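Lebenslauf für Beiratsposten bei einer Bank: Jahreszahlen oder Fließtext?

Milagros Valdebenito
Hallo zusammen, brauche schnell Rat. Muss für meinen früheren Chef eine Kurzvita machen, er soll in den Beirat der Gorlow Bank. Volkswirt, erst Dozent, dann Redaktion einer Wirtschaftszeitschrift, dann 6 Jahre Abteilungsleiter im Ministerium, zuletzt Vorstand bei Rizzi. Vorgabe: max. 500 Wörter. Tabellarisch oder ausformuliert? Und was mache ich mit der Lücke von 2 Jahren zwischen Ministerium und Rizzi? Er sagt, einfach weglassen. Abgabe ist im Juni, aber er will es heute bis 17 Uhr sehen...

Santino Ojeda
Tabellarisch. Jahr, Doppelpunkt, Funktion, fertig. Liest eh keiner mehr als die ersten Zeilen.

Sveva Pagano
Würd ich so nicht machen. Hab solche Viten für Hirdale geschrieben, da kam die reine Liste zurück mit der Bitte um Fließtext. Am besten erst mal nachfragen, was die Bank will, steht oft im Anschreiben. Wenn nichts drinsteht: oben ein kurzer Absatz (jetzige Funktion, Fachgebiet, Abschluss mit Ort), darunter die Stationen mit Jahreszahlen, neueste zuerst.
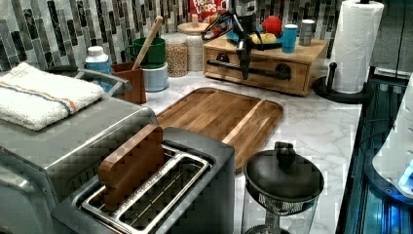 Zur Lücke: nicht weglassen! Bei Bankgremien wird der Werdegang meistens lückenlos verlangt, und eine fehlende Zeile fällt sofrot auf. Reicht ja ein Stichwort, "freiberufliche Beratung" oder "Familienzeit", was halt stimmt. Ministerium bitte mit genauer Amtsbezeichnung, nicht nur "leitende Tätigkeit". Dozentenzeit kurz halten, eine Zeile. Veröffentlichungen nur wenn sie zum Posten passen, sonst sind die 500 Wörter ganz schnell weg.

Mwende Makori
Wie Sveva. Noch was: Nebenämter und andere Mandate extra aufführen, auch die beendeten. Wegen Interessenkonflikten. Wurde bei uns bei Bukirov vergessen, gab dann Rückfragen ohne Ende. Und laß ihn die Endfassung selber unterschreiben, nicht du i.A.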